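Support > Sorting and Counting > Closed tickets

Mixed paper stock, cards ending up with notes
Posted 23rd August by Fionnuala Hennessy
4 comments | 2 shares

Reported by Malachy Mulcahy. Play notes and picture cards for the Volora sets arrive mixed in one carton. The packing sheet gives 1,000 pieces per carton. After sorting, the tally came to 995 on two cartons running, and cards were found banded in with the notes.

Checked first: carton seams, floor, underside of the bench. Nothing found. Scale recalibrated with the 700 g weight, no change in the tally.

Checked second: the baskets. Cards lie flat against the bottom and are easily missed when a basket is tipped out. Three cards recovered this way from one basket, two from another. That accounts for the shortfall on the second carton. First carton had already gone to Kanmont and can't be rechecked.

Remaining fault — cards in with notes — put down to sorting straight from a deep heap.
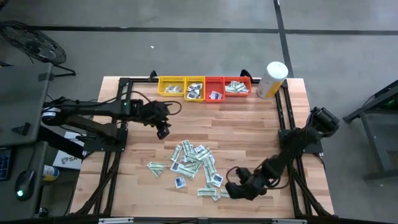
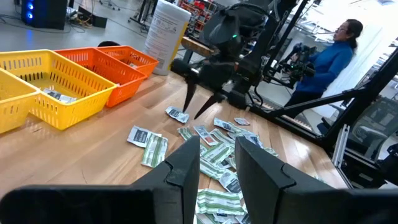

Procedure changed as follows. Tip out a small heap only, in the middle of the bench, and spread it before picking. Baskets stay in a row, the two yellow ones next to each other and the orange shades after them, as attached. Pieces overlap at all angles in the heap, so a card can sit under a green and white piece without showing; lift each one singly. Run a hand round the bottom of every basket before it goes back.

Next carton tallied at 1,000. Status: closed. Reopen if the Drodville bench reports the same.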